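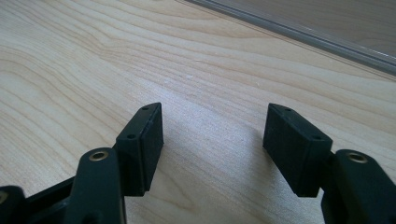 How often should the finger pads come off for a check? Every 300 cycles in this course, and any time the two jaws stop closing evenly.

Courses > Robot Cells > Gripper Care > Week 4

Search this course Go

Handout 4: Pads and pivots
Samah Hajji, Monday group

This is my favorite week! You get to feel what a pivot does.

Each pad is held by two screws. Back them out a half turn at a time, switching between them. Wipe the pad face with a dry cloth and look along it for shiny patches – those are where the grip goes first.

Now the brass rings. Rock the finger sideways with your thumb. A little give is fine, a click is not. At about 2000 cycles we swap the bushings on the Lekero cell whatever they feel like.

Refit the pads, close the jaws slowly on a strip of paper and tug. Both sides should hold it the same. If one lets go early, loosen that pad and set it again – it's so satisfying when it comes right.

Log sheets go to Nesma Morsy.

2 comments 5 shares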